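Filed under: Clubs & Classes / Robotics / Photo Gallery
5 min read

The Temgate Robotics Evening Class: Our Winter Project in Pictures

Thu 5 May

I promised everyone on the mailing list that I would get this gallery up as soon as the term was over, and then of course the term was over and I went to visit my sister and the whole thing sat on my laptop. So my apologies, and thank you for the kind nudges (Umesh Tyagi, I counted yours as several).

For those who are new to us, the Temgate evening class meets in the old packing hall behind the library, and it's open to anybody over fourteen who can put up with a bit of noise. We began this project in January with a simple question from Samira Masri, which was whether a class of beginners could get a robot arm to pick groceries out of a basket and set them down again without crushing them. Samira teaches the programming half, Geeta Sachdeva teaches the mechanical half, and I make the tea and write these pages. We had a budget of up to 1,000 dollars for parts, most of it from the spring raffle, and I'm happy to say we came in under it, though the cable bill made Geeta wince.

The first weeks were all talk and paper, which some of the younger ones found hard going! Samira had everyone write out, in plain words, every step of lifting a box off a table. You would be surprised how long that takes. Shakuntala Agarwal's group filled two full sheets before the hand had even closed, and theirs turned out to be the list we used all the way through, with "wait" written in at four different places in her lovely round handwriting.

After that came the grip. We tried suction first, on the advice of a friend of the class who used to mend packing machines, and we stayed with cartons for a long time because they have nice flat sides and they're cheap to replace. The cereal shelf at the Tergate market did very well out of us. Soft things came later, and bags of rice were a disaster on the first evening and quite a bit better on the second. Shakuntala Tyagi kept the log for all of this, and if you'd like to read it, it's in the blue binder on the shelf by the door, 107 pages with the drawings. Please put it back when you're done, and please don't take it home on the bus like last year.

We had one long Saturday as well, when the class ran 40 picks in a row as a sort of final exam. Everybody took a turn at calling the start, and Geeta brought her lemon cake, and we were there until well after dark. I don't think I've ever heard people cheer so loudly for a carton.

And now to the gallery, with the work at hand.
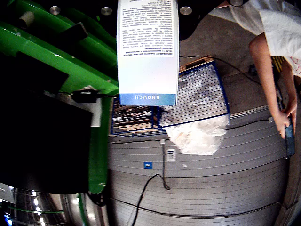 Cartons taught us more than anything else we handled, and the question that came up with them week after week was which way up they ought to be. Our early notes only said "box," and a box has a top and a bottom that matter a great deal to whoever has to read the label afterward. With the carton hanging over the blue wire basket, the big ENOUGH on its band is upside down, along with all the small print, and that's just the sort of thing Samira wants next year's class to think about. She'd like them to add a line to the list for it, somewhere between "lift" and "set down." Geeta has her eye on the cables over the ribbed floor and would like an evening on tidy wiring before anything else. I expect they'll both get their way.

If you'd like to join us for the next round, Brondico Hardware has the sign-up sheet on the counter, or you can put your name down at the library desk. You don't need any experience, only closed shoes and something to write with. Tea is provided. Bring your own mug if you're fussy about mugs, as the hall ones are on the small side and two of them have lost their handles.

Related in Clubs & Classes
Gautam Hall Beginners' Soldering Night: What to Bring
Geeta's Notes on Suction Cups and Where They Fail
Spring Raffle Results and Thank-Yous
Writing Steps for a Machine: A Class Handout
Temgate Library Summer Timetable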